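PRESS RELEASE — for immediate use

Stamport and Dirkuveck open joint bench for teaching robot arms to sort and place

First batch of 3047 recorded examples now complete; second round begins in November

Stamport, the small-parts handling firm, and software house Dirkuveck have finished the first round of a shared project to gather examples for a learning system. The system, called Trorix, is meant to let an ordinary six-axis arm pick things off a moving line and put them where they should go, without an engineer writing out each movement beforehand.

The work is being done at Stamport's site in Guimarães, Portugal. Eight operators, working in pairs. Two shifts, morning and late afternoon. They guide the arm through short jobs and every run is saved with its joint positions, the gripper state and the video, all on one clock.

3047 runs kept so far. More were made, but runs with a missing video stream or a clock fault were thrown out at the end of each shift and are not in the total.

Why so many of the same thing? Because small changes matter. A block turned a little on the belt, a plate shifted half a square, a different operator with a different idea of how fast is too fast. Trorix learns from the spread of it all. A thousand perfect copies of one movement would teach it one movement, and customers have made it very clear they dont want that.

The jobs in round one were kept plain on purpose. Take a block from the belt, set it on a plate. Move it from one plate to another. Put it back. The table is taped into squares so that start positions can be called out and spread fairly over the surface, and operators work from a printed list that changes each shift. No one picks their own favourite square, which was a real problem in the first week. 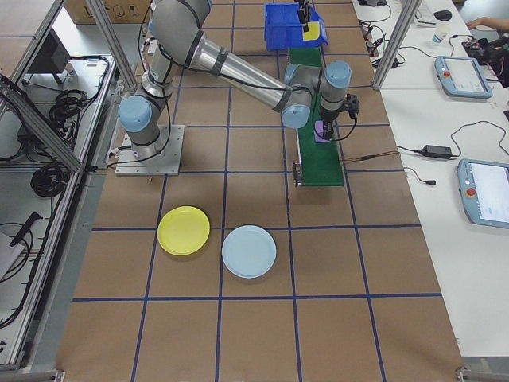
Belt jobs took longest to get right. Operators had a habit of waiting for the block to arrive and then rushing the last bit, so early recordings show a long pause and a sharp drop. The instructions were rewritten twice. The arm should now be on its way down before the block is under it, and a run with a long hover gets marked as such. Marked, kept, but held in a seperate folder — the Dirkuveck team wants them for later tests.

Failed grasps are kept too. A missed pick followed by a good second try is worth having, says the project team, as long as the operator carries on calmly and doesn't stop the recording halfway. In round one 92 runs include a recovery of this kind. The aim for round two is a good deal more, and some will be set up deliberately by starting the gripper in a poor position.

"We came to this thinking the hard part would be the training," said a spokesperson for Stamport. "Most of our time went on the table. Tape that lifts, cables that creep, somebody moves a plate to clean under it and puts it back a finger's width off. You write all of it down. Now there's a checklist by the door and it gets signed."

How each run is checked

Each recording is watched through once by a second operator, at double speed, and given a simple label: clean, recovered, or hovering. Anything unclear goes to Dirkuveck, who look at the joint data before deciding. The two firms tested how well operators agreed with each other on a sample of runs watched twice. Labels matched on 97 per cent of the sample. Most of the rest was down to disagreement about where a slow approach ends and a hover begins, and the wording has been tightened since.

Each run also carries a one-line description in everyday words, typed by the person who did it. These are left as written, spelling and all, since people on a factory floor will not talk to the system in tidy sentences either. Descriptions are in Portuguese, with English added afterwards by Dirkuveck.

What Trorix does today

Early days. A first version trained on round one has been run on the bench with belt jobs only, slow speed, an operator at the stop button throughout. Results are being written up and will be shared with partners before they are shared with anybody else. Neither firm is giving a success rate at this stage, and both would ask that none be guessed at.

What can be said is that it handles changes of start position better than the scripted routine it was measured against, and handles changes of belt speed worse. Belt speed was barely varied in round one. That was an oversight, and it is first on the list for round two.

"A bigger pile of the same recordings won't fix belt speed," said a spokesperson for Dirkuveck. "Somebody has to turn the dial and sit there and do the runs. So that is November, more or less."

Round two

Starts in November, same site, same arm. Planned changes:

Belt run at several speeds, including stop and start
Softer items, starting with cloth bags of dried beans
Two items on the belt at once, with the instruction naming which one to take
Shorter shifts — tired operators make very similar movements, and the late afternoon data shows it

Operators in round one asked for a better chair and for the recording to start from a foot pedal. The chairs have been ordered. The pedal is being looked at.

Partner firms with a light sorting or packing line are invited to send in sample items for round two. Items should fit in one hand, be safe to drop, and be sent in sets of 8 so that spares are on hand when one gets worn or lost. Sets will be returned at the end of the round if return postage is included. Please label the box with your firm's name, we had two arrive last time with nothing on them at all.

Visits to the bench can be arranged for trade press, mornings only, small groups. Closed shoes please.

Notes to editors

Stamport designs and fits handling equipment for small parts. Dirkuveck writes control and training software for robot arms. Trorix is the working name of the joint system and may change before release. Further pictures and a short technical note are availble from the Stamport press desk on request.

ENDS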